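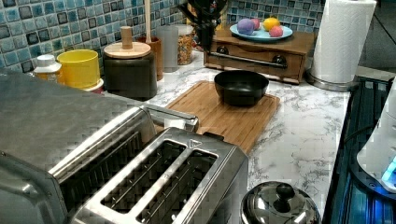 Toaster on the marble countertop.

Search this site Search Enter keywords

Grestmont Trail Center Open Day: Visit Report
Posted July 29, 2025

Our hiking group went up to the open day at the Grestmont Trail Center this month. Several members who couldn't come asked what there was to see and whether the place would work as a base for a group weekend. These are my notes from the day, with some practical details for anyone planning a trip up there.

GETTING THERE

The center is at the end of Laizer Creek Road. The pavement stops at the second cattle guard and the rest is graded dirt. We had two sedans and a small SUV and none of them had trouble, but there are washboard sections that will rattle anything you left loose in the back. Fill up before you leave the highway. The station at the junction was closed when we passed it, with bags over the pump handles.

Cell service dropped out shortly after the cattle guard. One of our cars was relying on a phone map that had not been saved and went left at the fork, which goes to a private ranch gate. Keep right. The sign for the center is set back behind a juniper and is easier to see on the way out than on the way in.

For the open day they used the upper field as overflow parking. On a normal weekend you park in the lower lot, which is small and slopes toward the creek. There is a self-issue permit box at the far end. Bring exact change in an envelope, as the box had run out of envelopes when we looked.

THE CENTER

Grestmont was a county road maintenance yard before the trails association took it over. The long garage is now the tool shop and the old office is the visitor building. They reopened it in June after a winter of roof work. You can still smell the new lumber in the entry.

The visitor building has a front desk, a wall map, a rack of printed trail sheets and a room with benches for talks. The wall map is worth a stop even if you know the area. It shows the reroutes from the last few years, and two of these are still wrong on the map I carry. The old crossing below the Laizer bridge has been closed and brushed over, and the Stundska Ridge spur now leaves the main trail well before the saddle.

Trail sheets are free, one per group. They print both sides, with a profile on the back. The distances are to the tenth of a mile and matched what my watch gave me on the loop we walked later.

Restrooms are in a separate block behind the office, with running water. A hose bib on the side wall is marked as drinking water. The one by the tool shop is not for drinking and is marked too, but the sign is low down and had a wheelbarrow parked in front of it.

THE TOOL SHOP TOUR

Tours ran every half hour and lasted longer than that, so they overlapped. Ours started by the sharpening bench. The crew member leading it showed us how they put an edge on a Pulaski with a hand file and let people try. Most of us pressed too hard. She said they stopped using a bench grinder on axes after overheating a few heads.

The association has 337 hand tools on its inventory, all with a painted color band showing which crew they go out with. Loppers and folding saws hang on the left wall, digging tools are in floor racks, and the rock bars are chained together at the back. They lend tools to partner groups for scheduled work days. You need to have one person in your group who has taken their one-day safety class, and the request has to be in two weeks ahead. I picked up the form and can scan it.

At the far end they have a section of demonstration trail built inside the building, with a drain dip, a short run of rock steps and a piece of log cribbing. It is mostly used for teaching new crews when the weather is bad. I thought this was the best thing on the tour. I have walked over hundreds of drain dips and had never looked at how long the outflow has to be.

They also had a table of worn-out signs and hardware, with labels telling where each piece had been. A steel post from the saddle was bent nearly double by snow.

THE GEAR TABLES

Outside there were tables from local clubs and a few suppliers. Undex, the map case and dry bag people, had the biggest one. They were patching bags for free and had a line most of the morning. I had a slow leak in a bag of theirs fixed while I waited. They would not do the ones with failed zippers.

The search and rescue team had a litter set up and were taking volunteers to be strapped in and carried across the field. It takes more people than you would think, and they swap out often. They also had a good handout on what to say when you call for help, which I would like to copy for our trip leaders if they agree to it.

There was a used gear swap under the awning. Prices were fair, and the boots went early. I would bring cash next time. Two of our group found trekking poles, one pair missing a basket.

Food was chili and cornbread, sold by the plate. The vegetarian pot ran out before noon. Coffee was free if you had your own mug.

THE GUIDED WALK

We signed up for the Stundska Ridge walk, which was the longer of the two on offer. The shorter one follows the creek to the bridge and back and is suitable for kids. The ridge walk gains 661 feet, nearly all of it in the first mile and a half. The leader set an easy pace and stopped at each of the work sites from this season.

The first stretch is in shade under oak and bay. After the second switchback it opens up, and there is no cover again until you come back down to the creek. It was warm by the time we got there. I went through most of two liters and would take three on a summer day. There is no reliable water on the ridge. The spring shown on older maps is now just a damp patch.

The main work site was the stone staircase just under the ridge. It has 281 steps and replaces an eroded gully that used to be the worst part of this route. The rock came from a slide nearby and was moved with a hand-cranked cable system. The risers are on the high side. Anyone with bad knees should bring poles for the descent, or go back the way the creek party went, using the connector on the west side.

From the top you can see the whole Laizer drainage and, on the other side, the reservoir. It was hazy and we could not make out the far shore. There is room for a group to sit, with some flat rocks out of the wind on the east side. We stayed twenty minutes and ate there.

Poison oak is heavy on both sides of the lower trail. It has been cut back to shoulder width, but stems reach in at the corners. Long pants are a good idea. We saw one rattlesnake, off the trail and moving away, and a lot of lizards.

STAYING OVERNIGHT

The bunkhouse was open for viewing. It has two rooms with bunks, a shared kitchen and a covered porch with a long table. You bring your own sleeping bag and pillow. Quiet hours start at ten. The group fee is $500 for a weekend, which covers both rooms, and there is a separate cleaning deposit that comes back by mail. Groups may not bring dogs, including in vehicles.

Fall weekends are nearly gone. The desk had two dates left when I asked, both late in the season when the nights will be cold. The bunkrooms have wall heaters and the porch has nothing. Spring bookings open in the winter and the request goes through the association's website.

If we did a weekend there, I would suggest the creek walk on arrival, the ridge on the full day, and a half day of trail work on the last morning. The crew lead told us they are always short of people for the lower trail, where the brush grows back fastest. They supply gloves, but the small sizes go first, so bring your own if you have them.

Let me know before the next planning meeting if you are interested in the weekend or in the safety class. The class fills up at twelve people and is held at the center, starting at eight in the morning, so most of us would need to leave town before six.

Contact the webmaster | © 2025 All rights reserved | Back to top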